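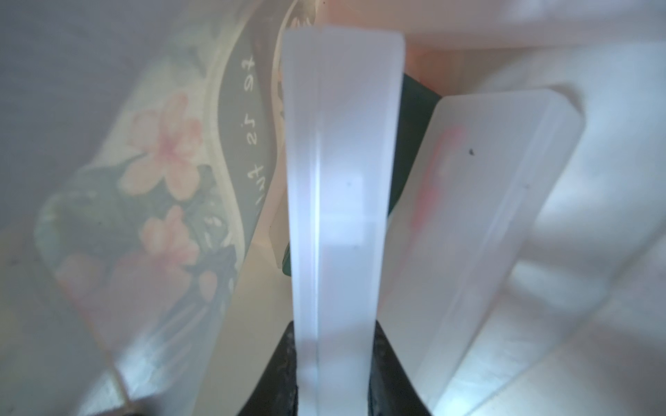 仕分け・箱詰め工程の自動化に関する職場懇談会　議事録

日時　2019年6月16日　13時30分~15時10分
場所　ヒラノ(Hillano)雑貨物流センター　2階会議室
出席　センター長 三輪、現場管理 大槻、箱詰め班 野口・久米・田所、返品班 杉浦、システム担当 アメデオ・リナルディ(Amedeo Rinaldi)、設備業者イェンスク(Yensuk)社 1名
欠席　箱詰め班 西脇(書面で意見提出)
記録　総務 河合

1 前回議事録の確認
5月の議事録について、返品班の休憩時間の記載に誤りがあるとの指摘が杉浦からあった。訂正のうえ承認。

2 ロボット導入状況の報告
リナルディより報告。アーム「イラウ」(Ilau)は3番作業台で稼働しており、扱う品目は花柄などの柄物の雑貨と紙箱入りの小物に限っている。登録済みの品目は708点で、当初計画の1,000点には届いていない。残りは形の似た品の区別と、袋物のつかみ方が課題となっている。
久米より、品物が重なって置かれたときに止まることが多く、そのたびに隣の台から人が行っているとの発言。リナルディは停止の記録を台別に集計して次回出すと回答した。
イェンスク社より、指先部品の交換は現場でもできるとの説明があった。野口から、交換は誰の仕事になるのか、手順書は日本語かとの質問。手順書は現在英語のみ。日本語版を同社が用意する。

3 人員配置の変更
大槻より案を説明。箱詰め班の5名のうち1名を、交代でアームの見守りと品物の補充に充てる。見守りの当番は半日単位とする。
田所より、見守りの間も通常の箱詰め数が個人の実績表に載るのは困るとの意見。ほかの班員も同意見であった。三輪は、当番の時間を実績の計算から外すと答えた。実績表の様式は大槻が直す。
西脇の書面を河合が読み上げた。要旨は次のとおり。
・立ち仕事が減るのは助かるが、見守りは座ったままで目が疲れる
・割れ物の箱詰めは人の手に残してほしい
・当番表は前の月のうちに出してほしい
割れ物については当面アームに扱わせないことを確認した。当番表は前月25日までに掲示する。

4 雇用と手当について
野口より、自動化を理由に契約更新をしないことがあるのかとの質問。三輪は、今年度中にその予定はないと回答。来年度については本社の計画が出ておらず、この場では答えられないとした。野口は文書での回答を求め、三輪が本社に確認する。
機械の操作を覚えた者への手当について杉浦から提案があった。金額を含め継続審議。

5 安全
作業台の周囲の床に引いたテープがはがれかけている。大槻が貼り直す。
アームが止まったとき、品物を手で取り除く前に必ず停止ボタンを押すことを再度確認した。久米から、ボタンが左側にしかなく、右から入ると手が届かないとの指摘。イェンスク社が右側への増設の見積もりを出す。
返品班の通路に空の台車が置かれていることがある。置き場は搬入口の横とする。

6 在庫管理ソフト「ウムネス」(Umness)の画面
返品班の端末で文字が小さく読みにくいとの声があり、リナルディが表示設定を変更する。品目コードの並び順を元に戻してほしいとの要望も出たが、アーム側の登録と連動しており、すぐには変えられないとのこと。代わりに、旧順の一覧を紙で各台に置く。

決定事項と担当
・台別の停止記録の集計　リナルディ
・交換手順書の日本語版、停止ボタン増設の見積もり　イェンスク社
・実績表の様式変更、当番表の掲示、床テープの貼り直し　大槻
・契約更新に関する文書回答の確認　三輪
・旧順の品目一覧の印刷と配布　河合

次回は日程を調整のうえ掲示する。返品班から1名追加で出席予定。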